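The annual review of food storage in this household was carried out in April, over one Tuesday evening, and its findings are set out below for readers who have asked how the kitchen cupboards are managed.

The cupboard beside the cooker had been in use without revision for a considerable period. It held 40 containers of various makes and 60 lids, and the two groups corresponded only in part. Items without a partner were withdrawn. Those that had taken on a permanent smell of onion were also withdrawn, with the exception of one Fareo tub, which has been reassigned to clothes pegs.

It was then necessary to decide what should remain. The previous policy favoured round tubs with push-on lids, of the sort sold in sets by Vermeulen. They stack poorly and waste the corners of the shelf. The present policy gives preference to rectangular containers with a locking flap on each side – a shape that lines up along the shelf and leaves no doubt as to whether the lid has been fastened.

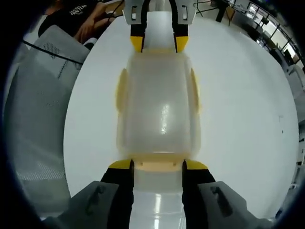

Rectangular container with four yellow locking flaps, on the white table.
12 shares

Yellow flaps were not a requirement at the outset. They have since proved useful, as a pale container is easily overlooked at the back of a dark shelf, and the colour draws the eye. Members of the household are asked to close all four flaps before putting a container away, and to wash the flaps as well as the lid. Crumbs gather along the hinges and are best removed with a soft brush.

The shelf itself measures 70 centimetres across. Containers are now placed with the short side facing outwards, and dry goods are kept apart from leftovers. Portions of rice are limited to 200 grams each, in accordance with what is generally eaten at lunch. Labels are written on paper tape, the Drultau pens having failed to mark plastic of any kind.

Surplus tubs in sound condition were taken to the exchange shelf at Bemgate. The drawer of bottle tops and jar lids was not examined on this occasion and will be considered separately, together with the matter of the cake tins.

3 comments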